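4.2 Chores, Screens and the Claim of a Lost Work Ethic

The complaint that teenagers no longer help at home comes up in nearly every account of what is wrong with them. We asked where the evidence for it lies, and found less than we had expected. Most of the reports we read cite one another, and the trail tends to end in a parent survey that asked adults to compare their own children with themselves at the same age. People's memories of their own hard work are generous.

The Altham survey is the best of the sources, and even it has to be handled with care. Of the 3,797 households contacted, 3,071 returned both the parent form and the teen form. Parents in Altham put their teenager's housework at well under half of what they recalled doing themselves. The teenagers gave a higher figure for the same week. Neither group kept a diary. Ververidis, who ran the first round in February, treated the parent figure as the true one and the teen figure as inflated, but her report offers no grounds for that choice. The gap could just as well run the other way. A parent who is out until 6 p.m. does not see the dishes being done at four.

The Prollwood interviews (38 families) are often quoted in support of the same claim. They are richer in detail but cannot carry the weight put on them. Families were recruited through a parenting class, and the parents who sign up for such a class are likely to be worried already. In 18 of the 38 homes the teenager was interviewed with a parent in the room — a setup that would make most of us watch our words.

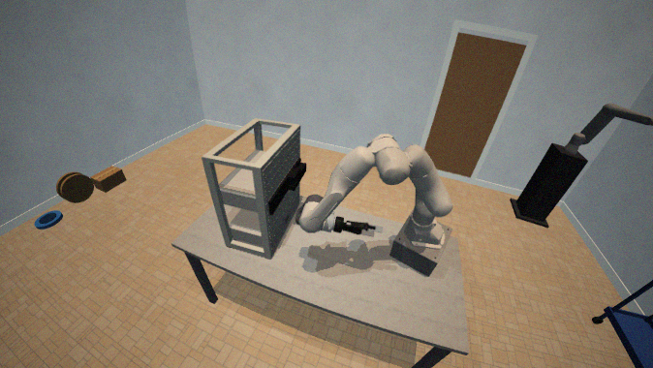

Figure 3. Simulated room with parquet floor, gray-topped table and brown door.

Do teenagers today do less housework than their parents did? The surveys available to us cannot say, as none of them measured both generations in the same way at the same age.

Gavalas comes closest to a fair test, with two sets of school questionnaires given a generation apart. The wording changed between them, however. The earlier form asked about "jobs around the house" and listed yard work, ironing and minding younger children. The later form asked about "chores" and listed nothing. Long lists prompt people to remember more, so some drop should be expected from the change in form alone. Gavalas mentions this in a footnote and then goes on to speak of a "collapse."

We also looked at the Cesura reanalysis, which tries to correct for wording. The correction shrinks the decline but does not remove it, and it rests on an assumed recall effect borrowed from studies of adult shoppers. Whether 15-year-olds forget in the same manner is anyone's guess. Smaller families matter too. A teenager with no younger brother or sister cannot be faulted for failing to mind one, yet the Cesura tables count that item as zero hours.

None of this shows that the worry is groundless. Screens take up time, and the time has to come from somewhere. But the sources do not tell us that it came from housework — it may have come from sleep, from television or from hanging around outside with friends, an activity that an earlier set of adults also complained about. Section 4.3 turns to paid work, where payroll records let us rely less on what parents remember.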